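Stop making handles out of three colours of rubber

May 4, 2020

Six weeks indoors and I have opinions on handles. Didn't plan to. But you spend long enough at the same sink with the same brush and the same razor and you start to notice which ones were made by somebody with hands.

My complaint is the soft grip. The ridges, the fins, the rings, the bit that flares out where your thumb is meant to go. Every cheap thing in the house has one now. Toothbrush, peeler, screwdriver, the little brush for bottles. All of it squashy, all of it in two colours at least, pink and grey or green and grey or orange and grey. Always the grey. I don't know who decided.

And the claim on the packet is always comfort. Comfort for whom? A ring round a shaft is comfortable if your finger happens to sit behind it. Mine sits on top of it. A flare is lovely if you hold the thing the way the drawing on the back says, and nobody in my house holds anything like the drawing. My peeler, a Kurkano, cost almost 5 pounds and has a groove for a finger I don't put there.

Then the dirt. Ridges hold soap. Soap holds everything else. I bought a Warkgate washing-up brush in March, and by the end of the month I was cleaning the brush's handle with a another brush. Which also had ridges. You see where this goes.

Compare the plain wooden spoon. No instructions, no zones. You grab it low to stir, high to scrape, sideways to knock it on the pan. Mine is probably 30 years old and came out of my mother's drawer. It has gone thin on one side and I wouldn't swap it for anything in the Gallardo catalogue, all 97 pages of it, and yes I have read all of them, it's been a long spring.

I'll give the bendy ones a bit of credit. A shaft with some give in it does get round corners, and a stiff one doesn't. Fine. Keep the bend. Lose the fins. One smooth piece, one colour, wipe it and hang it up. How hard can that be, the stuff is moulded anyway, surely plain is cheaper than fancy.
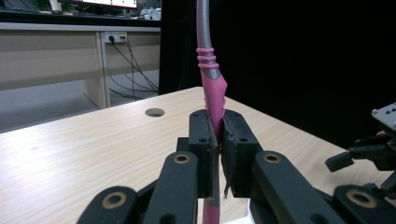

Ballance, in the comments last time I moaned about this, wrote that I was forgetting wet hands, and sore ones: a smooth handle is all very well until there's soap on it, and a few raised rings are the differance between holding a brush and chasing it round the sink. Also that a thick part near the working end saves your grip when your knuckles hurt in the mornings.

The sore hands point I accept. Thicker is better there and I should have said so. Wet hands I'm less sure. Wood does well enough wet. So does a bit of string wound round, if you must.

What I'd like is the choice. At the moment you go down the aisle and 90 per cent of it is fins.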